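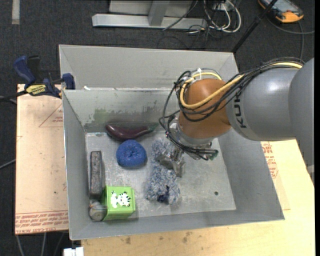 Robot arm, grey bin, fuzzy blue-grey plush.

January 1, 2019

Happy New Year! I spent the last night of the old one on the couch with a cold and a bowl of soup, listening to a radio broadcast of an operetta in a language I don't speak, and I can't remember a better New Year's Eve. So I'm starting the blog year with the subject I've been meaning to write about since the fall, and that's singing in the chorus.

Quick background for anyone new. I sing second alto with the Corneck Light Opera, a small company that puts on two shows a season in what used to be the Drollance movie theater. There's a proper stage, a pit that holds more players than you'd think if the cellos are friendly with each other, and a balcony where the sound is so good I would sit up there for every performance if I weren't, you know, in it. I joined with no training past high school choir. I could read music the way some people can read a menu in French, meaning I got the general idea and hoped for the best.

What I wanted to write about is the first sitzprobe I ever did, because it changed how I listen to everything. If you haven't come across the word, the sitzprobe is the rehearsal where the singers and the orchestra finally meet. No costumes, no blocking, everyone in chairs (or on the edge of the stage with a water bottle). For weeks you've been singing to a piano. A very good piano, in our case! Our rehearsal pianist can make it sound like a thunderstorm or a music box. But you get used to it. You learn that your entrance comes after the plinky bit, and the plinky bit is your friend.

Then the orchestra plays it and there is no plinky bit. It's a bassoon! It's been a bassoon the whole time! I missed my entrance completely, and so did the entire row of altos, and the conductor just kept going with this enormous grin because I guess it happens every single year.

And oh, the sound of it. I had been to operas before, up in the cheap seats, and I loved them, but standing a few feet from a horn section when it opens up is a different thing. You feel it in your ribs. There's a moment late in the second act of that show where the chorus holds one long chord while the strings climb up underneath, and at the piano it had always been the part where I counted beats and worried about running out of air. With the strings I forgot to count. I did run out of air. I'd do it again tomorrow.

Since then I can't hear a recording the same way. I used to follow the tenor like everybody does. Now I'm always digging around in the middle of the sound for the altos, and for whoever is in the second violins, going back and forth between two notes for pages so that somebody else can have the tune. It's a wonderful way to listen. Try it on something you know by heart.

Okay, on to this season. Our spring production opens in February and it's Opoku, which is a brand new one-act by a composer who lives in the next county over. I won't spoil the story, but it runs 60 minutes with no intermission, there are 8 solo roles, and the chorus is onstage for nearly all of it. We're villagers, then we're the sea, then we're villagers again. Being the sea is harder than it sounds. You have to breathe at different times from your neighbors so the line never breaks, and you have to do it on "oo," very softly, lying down. I have been practicing on my living room rug and the dog is deeply concerned.

I've never sung in anything new before and I'm surprised by how much I like it. With the old favorites, everybody comes in with a recording in their head. You sing it the way you've always heard it and then the conductor spends a month getting you to stop. With this one there's no recording. The first time we got through the final chorus without stopping, a few of us were hearing that music out loud for the first time anywhere, and we were the ones making it. The composer was sitting in the third row with a pencil. She changed two bars on the spot and they were better!

The evening is paired with a short concert first half, with arias from our soloists and a couple of chorus numbers, including the one I mentioned above with the long chord. So I get my strings back. I've been working on breath with a little book of exercises that an alto friend passed along, and I can now get to the end of the chord with something left over, at least in the kitchen.

If you're anywhere near Drollance, please come. The theater seats 360 and I would love to look out and see it full (I'm not supposed to look out, I'm supposed to be the sea, but I will). The balcony is the place to sit, left side, about halfway back, where you can see into the pit. Get there early and watch the orchestra warm up. Everybody is playing a different hard bit at the same time, and then the oboe gives the A and it all pulls together, and I get goosebumps from that before anyone has played a note of the actual piece.

And if you've ever thought about joining a chorus yourself, go ask! Most companies our size are short of tenors and basses, and plenty of them will take a person who can carry a tune and show up on time. I was terrified at my audition. I sang a folk song my grandmother taught me, started too high, stopped, asked to start again, and they said sure. Afterward I went across the street to Brikel for pie and sat there shaking with the fork in my hand. They called the next week.

Rehearsals start up again next Monday. I need to find my pencil, re-tape the cover of my score, and get over this cold. More soon, probably about the costume fitting, where I've been told there will be a lot of green netting.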